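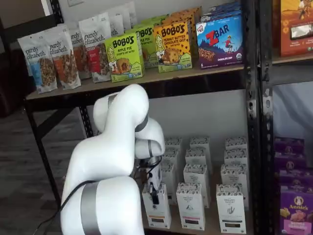 packaged snacks on two levels, aka my whole personality this month

ok I promised a thread on eating in the car for six days straight without losing your mind or your money, so let's go. Lestden to Clorura, 2409 miles, one cooler, one very picky passenger (my sister), one driver who gets mean when she's hungry (me!)

Background for the new people: I do this drive every year to see family. The first time I did it I packed nothing, like an adult with a debit card, and just bought stuff wherever we stopped. I added it up when I got home. $479. On gas station food. For ONE person. I didn't even remember eating most of it

Some of that was a "gourmet" sandwich at a rest stop that had one slice of turkey folded in thirds so it looked like three slices from the front. I think about that sandwich a lot

So now I pack. I'm not one of those people with matching containers and a label maker (love you guys, can't be you). I have a cooler, a milk crate, and a tote bag with a broken handle, and it all goes behind the passenger seat where somebody can reach it without unbuckling

First thing, and I'll fight about this one: separate the stuff that melts from the stuff that doesn't BEFORE you leave. We crossed the flat part on day three and the dashboard said 100 degrees outside. I had a bag of trail mix with chocolate in it on the back seat. By dinner it was one large item

I ate it, obviously. Broke it up with a spoon handle like a geologist. But I wouldn't serve it to anybody

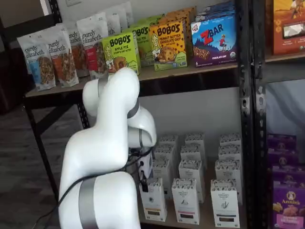
granola section, purely elizabeth over on the left

Granola. People always ask me about granola in the car and they always expect me to say it's a mess, and yes, if you eat it by the handful while merging. My way is a wide mug with a lid. Granola goes in the mug at the motel in the morning, milk goes in when we stop, and you eat it standing up looking at trucks. Best breakfast of the trip every time

Clumpy granola is better than the loose kind for this. You can pick a clump out with your fingers and nothing falls in the seat track. The seat track in my car has oats in it from two presidents ago

Bars: bring more than you think and bring at least two kinds that you don't like very much. I'm serious. If you only bring the good ones they're gone by lunch on day one. The boring bar is what's there for you at 4 pm on day five when you're an hour from anything

My sister says this is a depressing way to live. My sister also ate my last boring bar outside Firelier, so

Speaking of Firelier! If you've never been through, it's a really small town with one gas pump that works and a bakery attached to the post office. The bakery opens when it opens. We've hit it open two times out of five. Get the potato rolls. Get a dozen. They're soft for a day and then they're great toast if your motel has a toaster, and if it doesn't you just have firm rolls, which is fine with soup

Soup in the car: thermos, only as a passenger, only if it's thick. Learned about thin soup on the mountain part. I was wearing light gray pants

The mountain part tops out at 3295 feet at the pass, there's a sign, everybody takes a picture with the sign. That's not that high! I know! Mountain people please don't come into my replies again. But it's high enough that every chip bag in the car puffs up like a throw pillow, and my sister screams every year when one shifts behind her head

If you've got yogurt with a foil lid, point it away from you up there. Just trust me and my gray pants (same pants, same day, bad day)

Someone's asking about the cooler so let me do cooler stuff and then I'll get back to the route

I quit buying ice. Frozen water bottles instead, packed tight along the sides. They melt slow, nothing ends up floating, and you drink them when they thaw. Most motels will let you put them in a freezer overnight if you ask nicely at the desk and write your name on them. Write it big. One morning I got handed back three bottles and a fish

The fish was not mine. I gave the fish back

Cheese goes on top. Fruit that bruises goes on top. Hard boiled eggs go in a container with a real lid, and the container goes in a bag, and you open it outside the car. That's a house rule. That's the only rule my sister and I agree on

Things that did great this year: snap peas, little oranges, pretzel rods, the cheap string cheese, peanut butter in a jar with a spoon that lives in the jar, dried mango, salted almonds, those flat crackers that come in a sleeve

Things that did badly: grapes (rolled), hummus (leaned), a banana (you can imagine), kettle corn, because my sister opened the bag upside down in the dark and I'm still finding it in my shoes

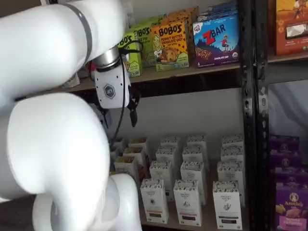
by Crumbs On The Dash, @crumbsonthedash · Sunday

good morning, picking this back up with coffee. I fell asleep mid-thread last night and woke up to a LOT of opinions about bananas

A few of you asked how I shop for it. I do it in one go, about a week out, dry stuff only, and I walk the snack aisle slowly with a basket and no list. I know you're supposed to bring a list. When I bring a list I buy exactly what's on it and then I'm sad in the desert. The basket is the limit. When it's too heavy to carry on one arm, I'm done

Then the cold stuff the night before, and the cold stuff does get a list, because I once forgot cheese and had to hear about it for four states

Boxed things: take them out of the boxes. I know the boxes are pretty and they stack nice on a shelf. In a car they're just corners. Everything comes out of the box and goes in the crate standing up, like files, and you flatten the cardboard and leave it in your recycling at home. You'll get almost double the food in the same crate

Keep ONE box though. Put it by your feet for trash. It beats the grocery bag hanging off the gear shift that swings around and spills orange peel on you at every exit

Caffeine! I can't drink gas station coffee anymore, my stomach filed a complaint. I make cold brew concentrate before we leave and keep it in an old juice bottle, and then it's just concentrate plus whatever water. Label that bottle too. My sister took a big confident swig of it on day two thinking it was iced tea and then talked about her taxes until the state line

Real meals. You do need some. I do one sit-down meal a day and it's always a late lunch, never dinner. Places are emptier at 2 or 3, you get the lunch price, and you don't have to go looking for food in the dark when you're tired and everything's closed except a place with a wet carpet

Best one of the trip is still the Martinelli, the diner right before you turn off toward the lake road. No website, hand lettered menu, pie under a dome. I had the open face turkey and it had, I swear, more than one slice of turkey. I nearly cried. The booth by the window has a crack in it that pinches, so sit on the left

Pie report: cherry yes, coconut yes, the one marked "seasonal" was pumpkin, in a month that was not pumpkin's season, and it was also yes 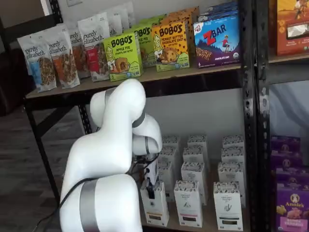
so between the late lunch and bedtime it's all crate food, and that's where people mess up and order a pizza to the motel at 9:30. No shame, I've been that pizza person. What fixed it for me was making the crate dinner feel like dinner. Paper plates. An actual knife for the cheese. Sit at the weird little motel table with the lamp bolted to it

Our standard plate is crackers, cheese, snap peas, an orange, a handful of almonds, something sweet. We put on whatever show about people buying a house is on and yell at the kitchens. It's my favorite part of the drive and I mean that

On the money, since you're all going to ask: I didn't keep every receipt this year but it was way under that first trip, and that's feeding two of us, and that's including three slices of pie and a magnet from the bakery slash post office. I'm calling it a win

Oh and bring salt. A little shaker with a lid. Tomatoes from a farm stand are a whole meal with salt and they're just kind of wet without it

Also wipes, also a towel you don't care about, also a second spoon for when the jar spoon goes under the seat. It will go under the seat. Do not reach for it while driving, it's with the oats now

Someone in the replies said "why not just fly" and first of all, Clorura doesn't have an airport, it has a field. Second, I like it! I like the hours where neither of us talks and somebody passes the pretzels back and forth. I like the sign at the pass. I like knowing which exit has the good bathroom (it's the one with the giant fiberglass peach, if you know you know)

We head back the other way in November and I'm already down to half a bag of almonds, so tell me what you pack. I want the strange ones. Nothing with a shell, nothing that needs a can opener (I own three and have never once remembered one), and if you say tuna you have to also tell me how you got the smell out of the car

muting the banana people for a couple hours, I have laundry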